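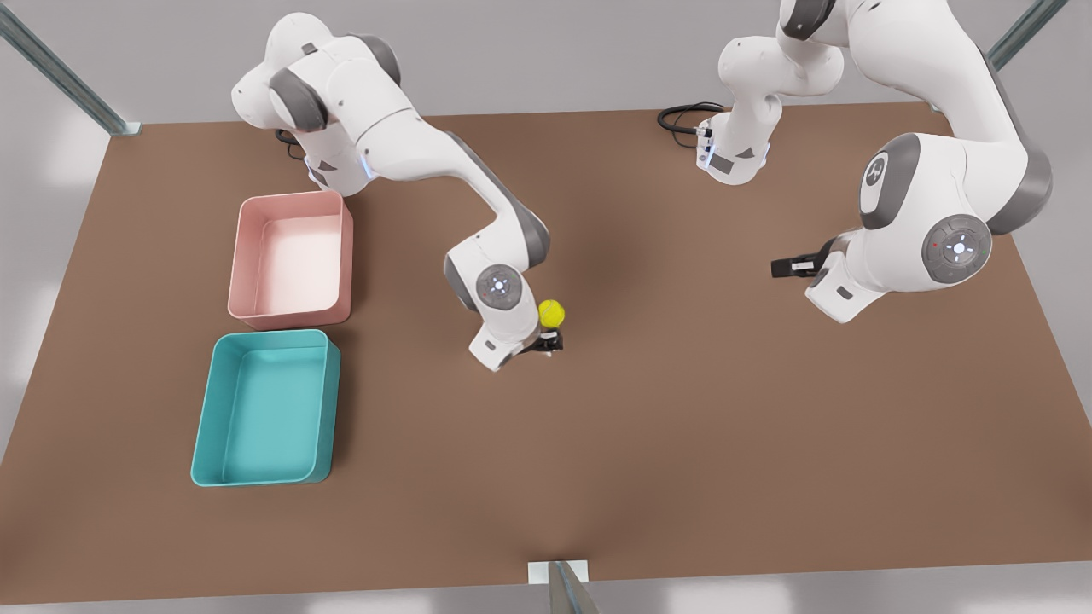 Planner times out on the second arm in sim, first arm fine

Print this thread | E-mail this thread

tudeck_user
Posted 5/20/22

I have a planning problem with a dual-arm sorting cell in simulation and would like a second opinion before I file it against Rastura. The task is simple: pick a ball, place it in one of two bins, go back to a ready pose. Both arms share a table and are loaded as one planning group with a combined collision model. The view at the top is the state where it goes wrong: right gripper next to the yellow ball, left arm parked over bare table with its gripper horizontal, both bins still empty. From there I ask for a motion of the left arm only, back to ready, with the right arm held. Out of 80 requests, 73 hit the time limit. The same request with the right arm at ready solves every time.

Joint limits are fine, the goal state is valid, and the start state passes the collision check. I am using the default sampling planner with the stock padding.

Print | E-mail

gantry_ghost

What is your padding? If the stock value is applied to both arms as well as the table, your start state can be valid by a hair and almost every sample near it will be rejected. Turn it off for the arm links and try again.

Print | E-mail

tudeck_user

Padding off for arm links: 77 of 80 now time out. Within noise, I would say. So it isn't padding.

Print | E-mail

nullspace9

You say one planning group. Are you planning in the full space of both arms and holding the right arm with a path constraint? If so, that is your fault (in the debugging sense). The sampler draws 14 joint values, then seven of them get thrown away by the constraint. A rejection sampler will hardly ever hit a set that thin. Define a left-only group and let the right arm be part of the world.

Print | E-mail

gantry_ghost

That doesn't explain why it solves with the right arm at ready. The constraint is the same size in both cases.

Print | E-mail

nullspace9

It does if Rastura tries a straight joint interpolation before it starts sampling. With the right arm out of the way the straight line is free and the sampler never runs. With the right arm down at the ball, the line clips it and you fall through to the real planner, which can't cope. Look in the log for which stage gave you the answer.

Print | E-mail

tudeck_user

Checked. With the right arm at ready, every solution comes from the interpolation stage. I had assumed they were sampled. I do use a path constraint, with a tolerance of zero on the right arm joints.

Print | E-mail

tralstead_cells

I disagree with splitting the groups as a general fix. We did that on a cell at Tralstead in February and then had to write our own time scheduling so the two arms did not meet halfway. If you ever want both arms moving at once you will need the combined group anyway. Keep it, and use a projection sampler instead of rejection. The Ndung'u plug-in has one and it accepts equality constraints on joints directly.

Print | E-mail

nullspace9

A projection sampler for "these joints do not move" is a lot of machinery. He asked for one arm to move. You can keep both groups in the same model and pick one per request.

Print | E-mail

tralstead_cells

Per request, yes. My objection is to people who delete the combined group and come back later asking why their arms collide in execution. The left-only plan is checked against the right arm where it stood at planning time. If the right arm starts its lift towards a bin while the left is still moving, that check is worthless.

Print | E-mail

tudeck_user

Left-only group added, combined group kept. No time-outs in 80 requests from the same start state. For now the task layer holds a lock so that only one arm executes at a time, which costs cycle time but covers the point above. I will still file something, as a zero tolerance on a rejection sampler ought to produce a warning. Has anyone run the Ndung'u sampler with an object attached to the gripper? The notes don't mention attached bodies.

Print | E-mail

gantry_ghost

Only with a box, and the attached shape was ignored until I refreshed the collision model after the grasp. I haven't tried it on the current version.

Print | E-mail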